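Cómo sacar cita para la segunda dosis en Tanui (y qué hacer si la web no te deja)

24 jun 2021

Rápido y sin rollos, que me lo habéis preguntado muchos por correo. Va para los que se pusieron la primera en el centro de Plornton y todavía no tienen fecha para la otra. Si te la pusieron en el pabellón de Cirkent el sistema es el mismo, solo cambia el teléfono.

Qué hace falta antes de empezar:

Tarjeta sanitaria (el número largo, no el del DNI).
El papel de la primera dosis. Si lo has perdido, sigue leyendo.
Un móvil que reciba SMS. Fijo no vale.

Paso 1. Entrar en el portal de citas de la consejería. Mejor a primera hora, por la tarde se cuelga. Pinchar en "Vacunación" y luego en "Segunda dosis". Ojo, NO en "Nueva cita", eso te manda al principio de la cola y luego hay que anularla por teléfono.

Paso 2. Meter el número de tarjeta y el año de nacimiento. Llega un código al móvil. Caduca en 3 minutos, así que tenerlo a mano. Si no llega, esperar un poco y pedir otro, pero sin darle al botón diez veces que te bloquea.

Paso 3. Elegir centro. Sale por defecto el de la primera. Se puede cambiar, pero solo dentro de la misma zona. Vustevico cuenta como zona aparte, aunque esté al lado.

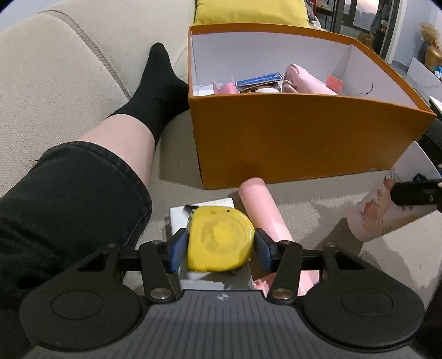
Paso 4. Elegir hora. Las que salen en gris están cogidas. Esta mañana quedaban 216 huecos en Plornton y en Cirkent casi nada, o sea que si podéis desplazaros, Plornton. Van soltando mas según llegan viales, normalmente de noche.

Paso 5. Confirmar y guardar el localizador. Captura de pantalla y listo. No hace falta imprimir.

Si has perdido el papel de la primera: en el mostrador de tu centro de salud te lo sacan otra vez. Con la tarjeta basta. También se puede bajar de la carpeta del paciente, si tienes certificado digital.

Si da "error 39": los datos de la primera dosis no están grabados todavía. Pasa bastante con los que se vacunaron fuera. Llamar al centro donde te pincharon, no al general, en el general no pueden tocar nada.

Si has pasado el covid entre medias: no cojas cita por la web. Llama a tu médico y que te diga él si te toca y cuándo.

El día de la cita, manga corta, mascarilla y llegar a tu hora, ni antes ni despues. En Plornton se entra por la puerta de atrás, la del aparcamiento. Luego un rato sentado en la sala antes de irte.

Dudas en los comentarios, voy contestando cuando puedo.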